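Floor Care in the Ground-Floor Corridor: A Student Project Report

Beril Polat
Submitted 29/08/2019

1. Background

The project started with a complaint. People who use the ground floor of the Kerketti building said the marble looked dirty even on days when it had been mopped. Our supervisor asked whether the floor was being cleaned badly or whether the stone itself had changed, and that became the question for the summer.

The corridor and the small room beside it have a floor area of 140 square meters. The same stone runs through both. It was laid by Ertürk when the building was renovated, and the handover folder still has two pages on how it should be looked after. The folder says to use a neutral cleaner and a soft mop, and to avoid anything acidic. It says nothing about small litter or about what to do with stains.

2. What we wanted to find out

We had two questions. First, how much of what looks like dirt comes off with ordinary cleaning? Second, does loose litter lying against the walls get picked up by the normal routine, or does it stay there?

We left out the stairs and the entrance, which have a different kind of stone and much heavier foot traffic.

3. Method

We divided the floor into sections with chalk marks on the skirting and drew a plan on squared paper. Each section was swept, mopped with clean water, and then mopped with the neutral cleaner (Mimetti, diluted as the label says). After each step we let the floor dry and wrote down what was left. Marks that stayed after the third step were put into one of two groups, surface marks or stains.

Hacer Tatlı did most of the mopping and I kept the notes. In the second week we swapped, and the notes from that week are shorter – I had better handwriting but she was more careful about times.

For the litter we did not clean first. We walked along the walls before the morning sweep and noted what was there and how far it was from the skirting. Anything we found was left in place so that we could see if the sweep would reach it.

The cost of materials was 170, and most of that went on mop heads. The budget sheet is kept with the plan.

4. Results

Most of the gray film in the middle of the corridor came off with clean water alone. This was old cleaner that had dried on the stone. The sections near the side room had the thickest film, and we think the mop was rinsed least often by the time it got that far.

Smudges were harder to sort. On stone with veins this dark it is easy to take a vein for a smudge, and on the first day we scrubbed one for several minutes before we noticed that it ran across the joint at a slant like its neighbors. After that we looked at each mark from two sides before writing it down.

The stains were fewer but they stood out more. The darkest ones were nearly black. Neutral cleaner made no difference to the ones we tested, and we did not try anything stronger.

Litter was nearly always close to the wall. The broom pushes light things sideways, and flat things stay down when it passes over them. Small packets and round, flat pieces such as lids were typical.
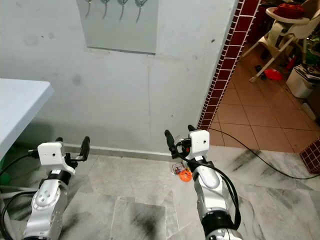

Hacer disagreed with me on how to treat the stains in the report. She said that a stain which has gone into the stone should not be counted as a cleaning fault at all, and that listing it next to dust and wrappers makes the cleaning look worse than it is. I kept the two groups in one table but gave them separate columns, and she was satisfied with that.

5. Suggestions

The mop water should be changed before the side room is started. The edges should be swept by hand with a small brush before the wide broom is used – it adds a few minutes. A sample stain should be shown to Pradton, who do stone repair, before anyone tries a poultice or a polish on it.

6. Limits of the work

We only worked in summer, when the building is quiet. The film may build up faster in a wet month like March. We also had no way of telling how old a stain was, and we did not lift or move anything fixed to the wall. The plan and the section notes are in the project box in the office, with the chalk.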